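Basby Shared Workshop
Frequently asked questions: the robot hand build

Last revised 16th November

What is the project?

Members of the Basby workshop are building and fitting out a four-fingered robotic hand with a thumb. The work is led by Toàn Khương, with Lertchai Sriwong responsible for wiring and the control software. It is open to any member who has completed the bench induction.

Does the hand have a name?

It is entered in the equipment register as Kulier. The control software is called Trirnau and is kept on the workshop's own server.

May I join if I have never built a robot?

Yes. New members are normally paired with someone on the build for their first four sessions. Most of the early work is sorting fasteners, checking cables and reading through the test notes. Soldering is taught separately and must be booked.

When are the sessions held?

Build sessions take place on two evenings a week. The rota is posted by the main door at the start of each month. There were no sessions in July while the electrical supply to the benches was being replaced, and members whose fees fell due in that month have had their membership extended.

How is the work paid for?

The workshop set aside 2000 pounds for parts. Purchases above 100 pounds must be agreed with Toàn Khương before an order is placed. Receipts should be handed in within the same month -- late receipts cannot be repaid from this budget.

May I take parts home?

Printed test pieces may be taken home if they are signed out. The hand itself, its power supply and any motor must stay in the workshop.

What should I check before switching on?

Please clear loose items from the reach of the fingers and tie back long hair and sleeves. Tell the others at the bench that you are about to apply power. A first movement is always made at the lowest speed setting, one finger at a time, and the thumb is left until last.

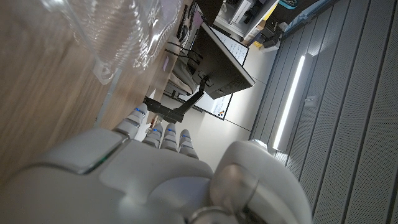 If a joint stalls, switch off at the supply and wait before touching it. Do not try to free a finger by force while the power is on. Write the joint and the fault in the bench log, even if the fault clears by itself.

Can I change the software settings?

Members may change speed and grip settings within the limits given in the Trirnau guide. Changes to the limits themselves are made by Lertchai Sriwong only. Please save a copy of the previous settings under your own name.

Where are the drawings kept?

Drawings are stored in the project folder under Võ, which is the working title of the current revision. Older revisions are kept for reference and should not be printed from.

Whom should I contact?

Questions about the mechanical build should go to Toàn Khương, and questions about wiring or software to Lertchai Sriwong. Messages left at the front desk are passed on at the next session.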